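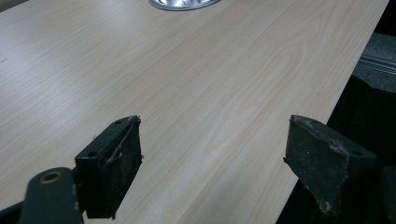

Gripper fingers open over the bench top. The pad on the left has frayed and a strip is peeling.

How to budget for a hand-held gripper

Sellers quote for the tool. Very few quote for what it eats. Before you sign anything, work through these steps.

1. Ask for the pad price in writing. Stirkis wanted 926 for the tool and left pads off the quote altogether. When I asked, they came to 9 a pair.

2. Ask how long a pair lasts, then halve it. Enow told us 40 hours of use. Natsumi Nishimura kept a log through March and I would trust her figure over theirs – she was changing pads at roughly half that.

3. Check how the fingers are fixed. If you can't get a spare finger on its own, price a whole second tool.

4. Look at a used one. Demo units always have fresh pads. Ask to see one with loose threads and grit on it, and judge the grip on that.

5. Put fitting time in the budget. Someone has to scrape off the old glue, and that someone is paid.

6. Be wary of service plans. Selcombe's covered "moving parts", and their man could not tell me whether a pad was one. Get the answer by email before the order goes in.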